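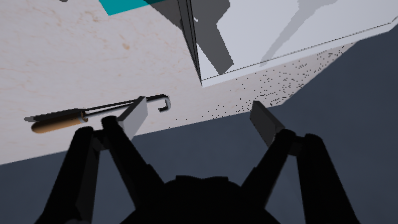
Stone Countertop Care: Your Questions

Last updated: October 15, 2022

How do I know if my stone needs sealing?
Try the water test! Put a spoonful of water on a clean, dry spot, walk away for ten minutes, then wipe it up. If the stone underneath has gone darker, it's drinking, and it's time to seal. Do this in a few places, and be sure one of them is next to the sink, where the sealer always wears off first.

Which sealer do you like?
We've had great luck with Drestell, which goes on thin and hardly smells. A 600 ml bottle goes a surprisingly long way (most of us at Habte Stone Club are still on our first one). Whatever you buy, test it on a hidden corner and read the label for drying times.

Can I use vinegar? I use it on everything else.
Please don't! Vinegar and lemon juice eat into marble and limestone and leave dull marks called etches. Granite is tougher, but vinegar can still wear down the sealer. Warm water with a drop of plain dish soap is wonderful stuff, and so is a soft cloth for drying afterward.

There's an oil stain by my stove. Is it permanent?
Probably not, and getting one out is so satisfying. Mix baking soda and water into a paste like peanut butter, spread it over the stain, tape plastic wrap on top and leave it overnight. Peel off the wrap, let the paste dry out completely, then scrape it up with a plastic spatula. Old stains can take three or four rounds. Keep going as long as each round leaves the spot a little lighter.

What's the difference between an etch and a stain?
A stain is usually darker than the stone around it. An etch is a dull patch you notice when the light comes in low. Poultice won't touch an etch. Small ones on polished marble can be buffed with Grurov powder and a damp felt pad; for big ones, call a stone shop.

Can I put a hot pan on granite?
Granite handles heat well, but a sudden change can crack it, mostly near seams and cutouts. Use a trivet.

Is quartz the same thing as quartzite?
No, and the mix-up is so common! Quartzite is natural rock. Quartz counters are crushed stone held together with resin, so they don't need sealing, and they don't like hot pans at all.

Where can I look at whole slabs?
We love the yard in Flamamley. There were 109 slabs out on our October visit, and you can walk right up to them. Bring a cabinet door and a wet sponge, as a damp slab gives you a good idea of how the color will look polished.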